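Ticket: Gripper width reading drifts, left hand closes off centre
Project: Laddale
Site: Rengate, bench 4
Opened: 30 Oct 2019
Priority: Medium (raised from Low, see below)
Status: Waiting on parts

Reported problem

The two hand-held grippers on bench 4 no longer agree on jaw width. When both are closed fully and zeroed, the right one reads zero and stays there. The left one reads zero for the first few cycles, then starts to climb. By the end of a session it is out by 4 mm. Any recording made late in the session has the left jaw shown as open when it is shut on a part.

The arm that replays these recordings trusts the width value. Yesterday evening it replayed one of the bad ones, stopped short of closing and let a part fall on the transfer move. It landed inside the guard and the cell stopped on the dropped part check, as it should. There was no injury and no damage to the arm. Priority was raised after this.

Software is the same on both grippers (Jondosano build 9). Nothing has been changed on the bench since the last calibration in February.

What has been tried

1. Restarted the logger and zeroed both grippers again. Drift came back in the same session.

2. Swapped the two encoder cables. The fault stayed with the left gripper, so the cable is ruled out.

3. Swapped the logger ports. No change.

4. Looked over the fingers with the jaws open over a clear part of the table. The lower edges of the printed fingers are rough and uneven. Wear there affects grip, but it would not move the zero. Checked the finger screws as well and none would turn further.

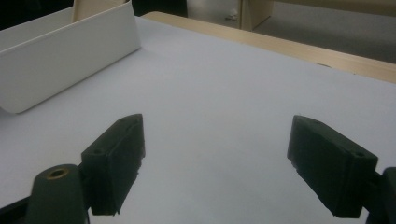
5. Ran 1,000 open and close cycles on the left gripper with nothing in the jaws. The reading crept up in small steps, always on the closing stroke. It never crept back down.

6. Took the cover off and held the encoder shaft still while moving the jaws by hand. The jaws moved a little before the shaft felt any load. The right gripper has no play when tested the same way.

Finding

The coupling between the jaw linkage and the encoder shaft is slipping. The grub screw was tight, but the bore has opened up and the screw is bearing on one side only. Each hard close turns the coupling slightly on the shaft and the logger adds it up as width.

Tightening the screw further is not a fix. It was tried and the drift was back after 6 cycles at full squeeze.

Check with parts

The test was repeated with the long beige parts, gripped at one end and lifted clear of the table, with the second gripper left open in front. Gripping at the end puts more twist on the jaws than a grip in the middle and shows any slip sooner. Please use the same hold when testing the replacement. 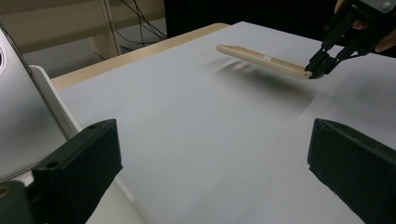 Beige part held at one end above the table.

Action

New couplings are on order from Meijer, one for each gripper. The right one is still good but is the same age and will be changed at the same time.

Until they are fitted:

Do not replay any bench 4 recording on the arm at normal speed. Recordings already in the queue have been put on hold.

Close both grippers fully at the start and end of each recording. If the left reading is not zero at the end, mark the recording as rejected.

Keep the dropped part check switched on, including for dry runs.

Still open

The logger accepted a left reading that never returned to zero for a whole session and gave no warning. A separate ticket is needed for that. The older Laddale recordings have not yet been checked for the same drift, and it is not known when the slip began.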